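Table clear-up at Skadenmont - gallery

Quick post. Break table in the Undora room, late afternoon, March. Cans mostly. The dark table with the white circle on it, for anyone who hasnt been up to the second floor yet.

Why bother with a gallery of cans? We got through 421 of them over the winter and far too many ended up in the wrong bin. So - can sorting is a thing now. Monddale building already does it, our turn. 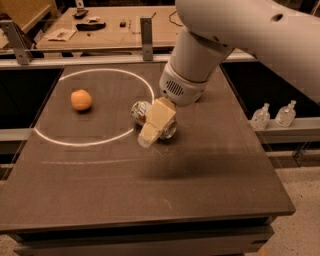

Rules are short. Cans go in the blue bin by the door, emptied first. Sink is right there, use it. Fruit peel in the small brown one. No cups in either, please, the pickup people send the whole bag back and then it sits in the hall til the next round.

The circle stays. It got laid out for the Sequeira afternoon and people like it, so dont scrub at it. Wipe around, damp cloth, no spray. Scuffs we can live with.

Bin liners are in the cupboard under the sink, box of 200. Should last into summer if we stop double bagging.

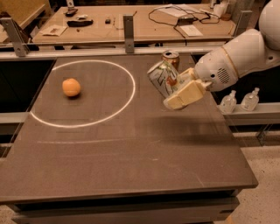 One reader wrote in after the last gallery to ask if the cans have to be crushed, and said that at Monddale they were told to leave them whole becuase the deposit machine won't read a flat one. Same here. Leave them whole. Also asked about tabs - leave those on too.

Deposit money goes to the coffee fund. 39 dollars so far, not a fortune, but that's filters paid for. Monddale is at 1,553 cans for the year and they are a bit smug about it.

Fruit bowl gets filled in the mornings. Take one, eat it, dont let it live on the table til it goes soft.

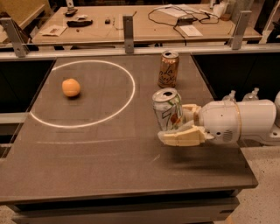 7UP and La Croix, both open. Small orange ball in the circle.

More pics when I get to them, still have the shelf and the fridge to sort. If the blue bin is full text the Undora room number, it's on the door.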